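Pocket tissues

Pocket tissues (also tissue packets, packet tissue, hanky packs) are small folded paper handkerchiefs sold in a soft plastic wrapper, flat enough for a bag or coat. Found in most homes in East Asia – kept on the table, in a tray, by the door.

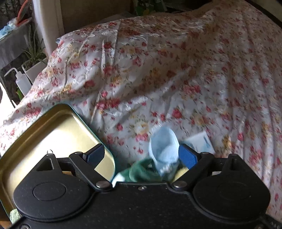
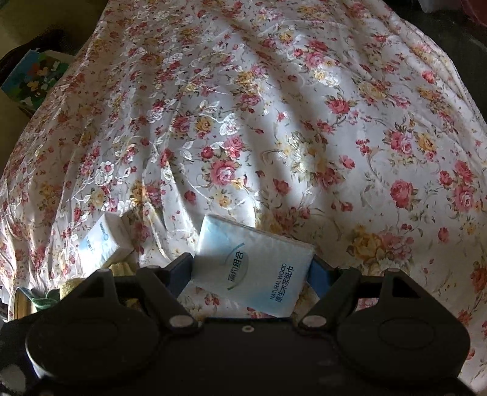
Materials. Usually wood pulp, sometimes bamboo. Packs sold as virgin pulp often say so on the front: 原生木浆 in Chinese, "natural wood" or similar in English. Two to four plies. Recycled paper less common, tends to be rougher on the nose.

Wrapper. Thin printed film, pale colours mostly, white and blue or white and green. Resealable sticky flap on most – the flap usually gives up before the tissues do. Larger flat packs, for the table, open along a perforated slit instead.

Storage. Kept dry and away from the cooker. Loose packs are often put on a tray or in a shallow tin, which also takes keys, sweets, coins. On a table with a cloth the tray saves the fabric from scratches, esp. satin-type cloths, which crease and snag easily. Printed florals, roses above all, are a long-standing choice for such cloths.

Collecting. A minor hobby. Kwan-ho Cheung of Dallgate has over 3,000 wrappers, filed by colour, and has shown them publicly 2 times. Hsiu-ying Yau's checklist gives 63 wrapper types for the Ustar brand alone, though 3 of theese are disputed (misprints, posibly).

Disposal. Used tissues go in general waste, not paper recycling. Wrappers depend on the local scheme.

See also: Handkerchief; Paper napkin; Tablecloth; Serving tray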